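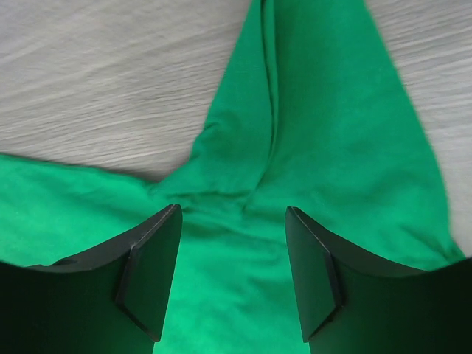
Forum du personnel – Résidence Brundville
Rubrique : Lingerie et entretien du linge
Sujet : Pliage des textiles verts

h.dalen
25 novembre 2025
Mesdames, Messieurs, il est rappelé que les textiles verts doivent être étalés et lissés à la main avant le pliage. Les articles rangés avec des faux plis seront retournés à la lingerie.
Hjørdis Dalen, service du linge

nyamweya_2
Je prends note de la consigne. Le lissage préalable me paraît toutefois excessif pour un tissu aussi souple : les plis se reforment dans l'armoire. Avec 133 pièces par semaine, le temps nous manque.

lingerie_nord
Je ne partage pas cet avis. Depuis avril, notre étage lisse chaque pièce du centre vers les bords – les piles tiennent mieux et les retours sont passés de sept à deux.

nyamweya_2
Vos étagères sont plus profondes que les nôtres. La comparaison a ses limites.

h.dalen
La consigne est maintenue. Les piles seront limitées à six pièces pour les armoires étroites.

lingerie_nord
Cette limite vaut-elle également pour l'annexe Stavley ?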